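4. Recording garment episodes in a furnished room

This section covers the bedroom part of the Cimon protocol. It assumes that the head camera has been calibrated as in section 3 and that the Evine software is running on the base computer. The results reported for Keritbridge were collected with these steps and no others, so please keep to them if you want your numbers to be comparable.

4.1 Before the first episode

1. Drive the robot to the foot of the bed and stop it facing the mattress. The base must stay on one floor surface. Do not park with a wheel on a door strip or the edge of a rug.

2. Raise both arms until the grippers are clear of the floor and open the fingers part way. Select "Hold" in Evine.

3. Make the bed. Use the same duvet for the whole block, and put the pillows at the head end.

4. Drop two garments of different colours on top of the duvet, within reach of the arms. Let them fall as they fall. Do not smooth them or pull out sleeves.

5. Check the head view. Both garments and both grippers should be visible. If a gripper is missing from the view, lower the head tilt by 2 degrees and check again.

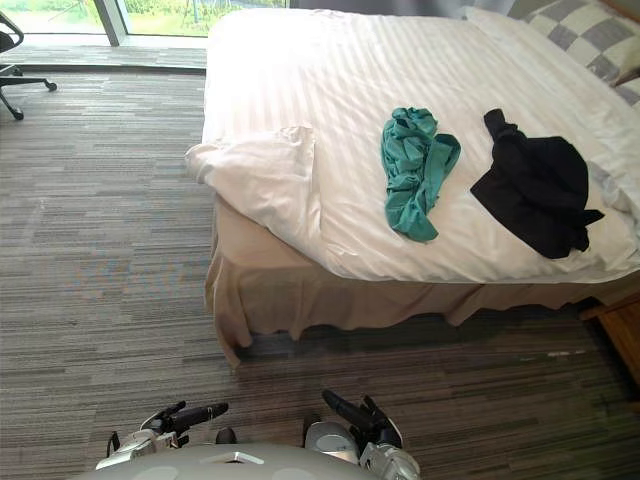 6. Enter the room name and the block number, then press "Start". Wait for the tone before touching the leader arms.

Note: Daylight is allowed. We tested with curtains open and closed, and the policy trained on mixed light did better in both conditions than the one trained with the curtains closed throughout. Write the time of day in the log anyway. Exposure is locked at the start of each block and is not adjusted afterwards.

Caution: Loose bedding and bed skirts can catch on the finger joints. If a finger snags, press "Hold" and free the cloth by hand. Do not reverse the base to pull it loose.

4.2 During a block

A block is 25 minutes or 4 garment pairs, whichever ends first. Change the pair between episodes and drop the new one from standing height. Failed grasps stay in the recording. Mark them with the foot pedal and carry on.

The full set has 325 episodes, of which 200 were used for training. The remainder were held back for testing and include rooms the policy had not been trained on. Do not move episodes from one group to the other, even to replace a damaged file.

4.3 After a block

1. Return the arms to "Rest" before switching off the motors. They will drop if power is removed in "Hold".

2. Run the Dursun checker on the block folder. It reports missing frames and any drift between the arm log and the camera log.

3. If drift is reported, repeat the block. Corrected timestamps were tried in August and gave worse grasp points on dark fabric.

4. Copy the folder to the project drive and sign the room sheet.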